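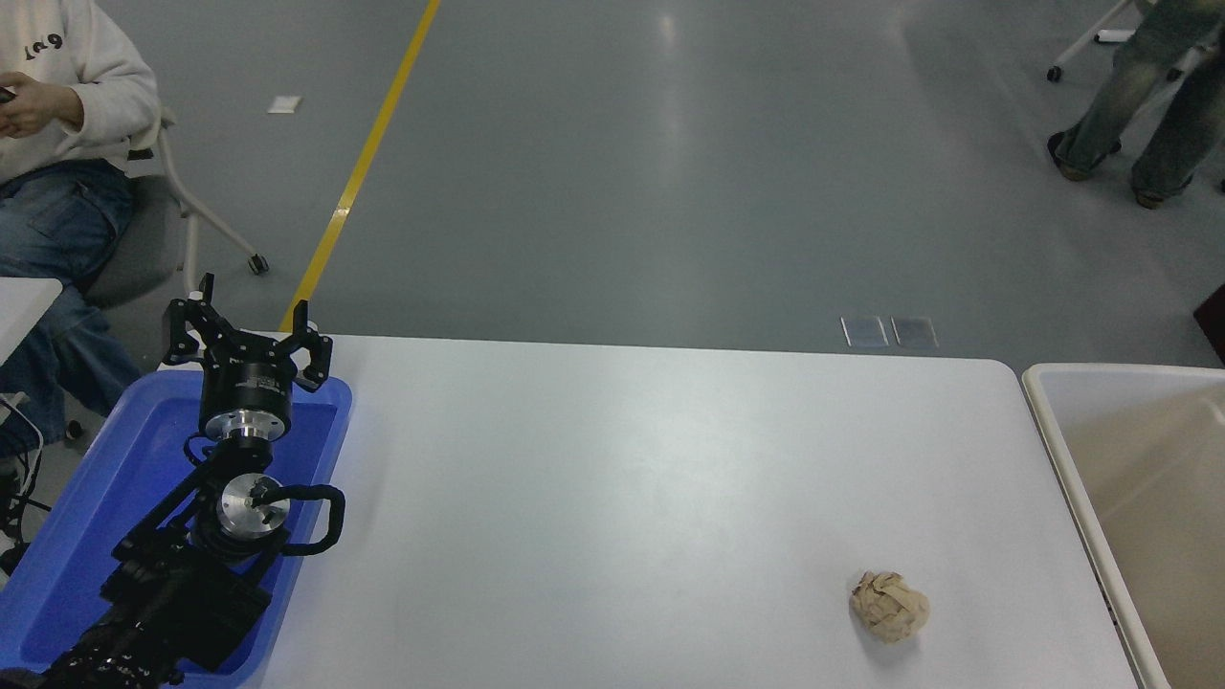
Figure 3. Work area with gray floor in one of the large shared rooms.

4. Noise and Speech Privacy in Large Shared Rooms

4.1 Sample and survey return

The second part of the study dealt with large rooms used by more than one team. The sample was drawn from 17 buildings in the Serkham district, all of which had been changed from storage or light industry to mixed office and bench work. Within these buildings, 24 rooms met the size requirement set out in Section 2. An example of a work area is given in Figure 3. Rooms with fixed partitions above shoulder height were left out, as were rooms used by the public.

Questionnaires were sent to 3,000 people whose regular place of work was in one of the sampled rooms or in an office opening directly onto one. A total of 1,343 usable forms were returned. Return was lower in buildings with shift work, and night staff are therefore underrepresented in the results that follow. Weights were not applied, as the building managers could not supply reliable staff lists by shift.

Each form asked how often the respondent was disturbed by speech, by ventilation, by equipment, and by movement of goods or furniture. A separate item asked whether the respondent could hold a private conversation at or near the usual place of work. Answers were given on a five-point scale. Space was left for written remarks, and these were coded by two readers working separately.

4.2 Sources of disturbance

Speech was named more often than any other source. This agrees with the pilot round held in May at the Tessier building, although the pilot was too small to support a comparison between room types. Respondents drew a clear line between speech they could follow and speech they could not. Many wrote that a steady murmur from the far end of a room was easy to ignore, while a single telephone call two desks away was not.

Ventilation came second in the rooms with exposed ducts and last in the rooms with suspended ceilings. The difference held when room size was taken into account. In several written remarks the fans were described as helpful in the afternoon, when they covered conversation from nearby teams, and as tiring by the end of the day. The scale used in the form does not capture this mixed response, and a later version should ask for time of day.

Equipment noise was rated as a smaller problem than expected. Most respondents who worked at benches reported that they had chosen the location themselves or had been consulted before moving there. Those who sat close to a bench area without being consulted gave less favorable ratings, even where the measured sound level was the same. Similar differences between measured and reported noise have long been noted in work on housing, where a resident's sense of control over the source affects the rating given to it.

4.3 Hard floors and furniture

All 24 rooms had hard floors. It was not possible to test the effect of carpet, and the discussion here is limited to furniture and wall treatment. Rooms with tall open shelving along at least one long wall were rated better for speech privacy than rooms with bare walls. The shelving had been installed for storage, and its contents varied widely.

At the Mellus building, fabric panels had been hung from the ceiling in two rooms before the survey. Staff in those rooms reported less disturbance from the movement of chairs and carts, but their ratings for nearby speech did not differ from those in the untreated rooms of the same building. The panels were placed high and well apart, and sound traveling directly from one desk to the next would not have reached them.

4.4 Limits of the data

Sound levels were taken with the Biveo logger at one fixed point in each room. A single point cannot represent a room in which quiet and loud tasks share the same floor, and levels close to doors and loading areas were probably understated. The readings were made during ordinary working hours and do not cover cleaning or deliveries outside those hours.

The survey also asked respondents to think back over the previous month. Teams that had recently moved may have answered partly from memory of their former location. The form did not record the date of the move.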